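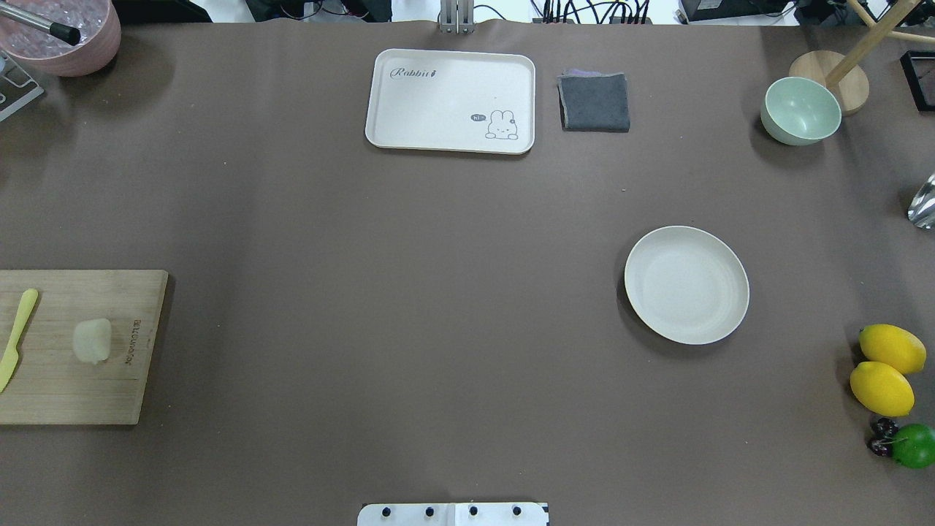
Page last changed: October 17, 2025

The kitchen at Gascombe makes 509 lunches on a school day, and since January part of the cold prep has been done by a robot. I work there three days a week, on salads and fruit. I was asked to write for the Jillness members' page about what it is like, and I would like to say something more useful than whether I am for it or against it.

Graltlow, the firm that runs our kitchen, calls the system Tawhiri. It picks things up, moves them to a board and puts them down again. Lemons and limes are easy for it. Cherries took longer. Soft food is still mostly ours, and so is anything that has to be judged by smell.

The first thing to say is that the job has not gone. There were six of us on cold prep last year and there are six now. But it is a different job. We used to stand in a row and talk while we chopped. Now two of us set out the table before each run, and the tray, the plate and the bowl have to be where the robot expects them. A person can work round a bowl in the wrong place. The robot is getting better at this, but when it stops, someone has to walk over and sort it out.

That walking over is work. It breaks up whatever else you were doing, and it does not appear on the rota. When managers count the minutes saved, they count the chopping we no longer do. They should also count the setting out, the wiping down and the waiting.

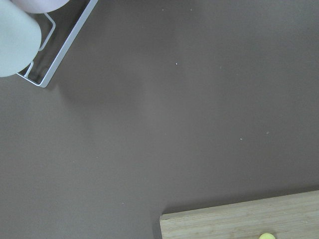
Should kitchen staff be paid more for looking after a robot?
They should, if it is a regular part of the shift. Setting up and restarting a machine is a skill, and it ought to be written into the grade with the training time paid.

My wrists are better than they were. I spent years cutting fruit for hours at a stretch and I don't miss it. Anyone who says this sort of work should be protected exactly as it was has probably not done much of it.

What I do mind is how it was brought in. We had one meeting, after the table had been ordered, and the height was already fixed. Two of the shortest people on the team now reach across it all morning. A week of asking us first would have put that right for nothing.

Graltlow wants a second table at Gascombe next year. I think it should come, on the condition that the people who will stand at it help to decide where it goes, how high it is and who gets called when it stops. Those are small decisions to a firm and large ones to us.

Contact the page editor | © Jillness members' page | Back to top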